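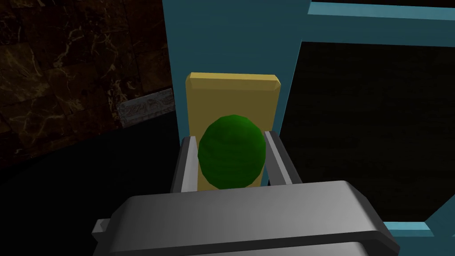 Property Notes

Renewing a lease at Flandardale: what tenants should check first

Tenants in the older brick buildings at Flandardale will begin receiving renewal offers in April. I have managed rental homes in this neighbourhood for long enough to have read a great many of these letters, and I would ask every household to read theirs through twice before signing.

The first matter is the term. Perron, which manages the 119 suites on the east side, is offering a fixed term of 6 or 12 months. The shorter term suits those who expect to move for work, although it carries a higher monthly rent. Tenants who make no choice by the date in the letter will continue month to month under their existing conditions.

The second is storage. Lockers at Bandby Court were formerly included in the rent and are now listed as a separate item at $158 per year. A tenant who does not use a locker may strike out that line and initial the change. Bicycles left in the lower hall must be tagged, and tags are available from the office until 4:30 p.m.

Parking is dealt with in Schedule 3. Stalls are assigned to the suite and may not be sublet to a neighbour, a point on which I receive more letters than any other. Visitors may use the unmarked stalls beside the laundry entrance overnight, provided that a note with the suite number is left on the dash.

Wanda Nowicki has written to ask whether repainting requires consent. It does, and the request should be made in writing with the colour named. Consent is normally given for pale colours. Darker ones must be painted over at the tenant's cost on departure.

The Flollau building is under separate ownership and its leases follow a different form. I shall set out its pet clause and the rules for balcony planters in my next entry. Questions may be left in the comments or sent to the address on the contact page.

Filed under: leases, renting, Flandardale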